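**Ticket 4000 – Ratus: el termostato pierde la consigna tras el reinicio del puente**

Estado: abierto, en observación
Producto: pasarela Ratus, firmware 2.16
Instalación: oficina de Clalska, segunda planta
Asignado a: Agnese Krūmiņa

**Síntoma**

Tras cada reinicio de la pasarela, el termostato de la sala norte vuelve a 16 °C e ignora el horario cargado. El resto de las zonas conserva su consigna. El usuario lo detectó en marzo, al encontrar la sala fría a las 7:40.

**Entorno**

- Bus a dos hilos, topología en línea, terminación en ambos extremos.
- Caldera Venckus con módulo de modulación externo.
- Servidor de horarios en Zarnstead, acceso por VPN.

**Registro**

```
07:02:11 gw boot ok
07:02:14 bus scan start
07:02:19 bus node 245 timeout
07:02:19 bus node 245 default profile
07:02:31 sch push ok (all)
07:02:31 sch node 245 nack, code 843
```

**Pruebas realizadas**

1. Reinicio en caliente desde la consola. El fallo se reproduce.
2. Reinicio en frío, con treinta segundos sin alimentación. Mismo resultado.
3. Sustitución del cable entre el nodo 245 y la caja de derivación. Sin cambios.
4. Intercambio del termostato con el de la sala sur. El fallo se queda en la dirección 245 y no sigue al aparato. Se descarta avería del equipo.
5. Carga manual del horario cinco minutos después del arranque. Aceptada a la primera, sin nack.

**Análisis**

El código 843 corresponde a una escritura sobre un nodo en perfil de fábrica. La pasarela agota el tiempo de espera del nodo, le asigna el perfil por defecto y envía el horario antes de que el nodo termine de registrarse. El servidor no reintenta. La prueba 5 es coherente con esta secuencia.

Queda por explicar el retardo de respuesta de esa dirección. Es la última del bus y comparte derivación con el sensor de CO₂, que se añadió en otoño.

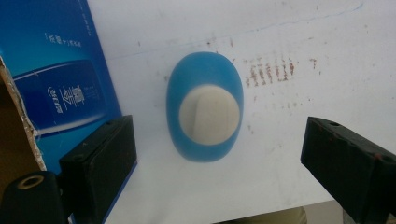 La consigna local no pasa por el bus, así que puede servir de medida provisional si el usuario la fija a mano. El manual de la zona norte solo dice «gire el mando», y en Clalska preguntaron dos veces a qué se refería. Conviene añadir una aclaración con una forma comparable: una pieza central redonda de color crema, encajada en un cuerpo azul ovalado, como la de la foto. El color del termostato es otro; para la nota basta con la disposición.

**Acciones**

- Subir `scan_timeout` de 5 a 12 s en la pasarela. Hecho a las 11:20.
- Activar un reintento único en el envío de horarios. Pendiente de permiso en Zarnstead.
- Medir la tensión en la derivación con el sensor de CO₂ desconectado. Pendiente.

**Nota de A. Krūmiņa, 16:05**

Tres reinicios con el nuevo tiempo de espera. El nodo responde en 7, 8 y 7 s. Horario aceptado en los tres casos. No cierro el ticket hasta tener la medida de la derivación.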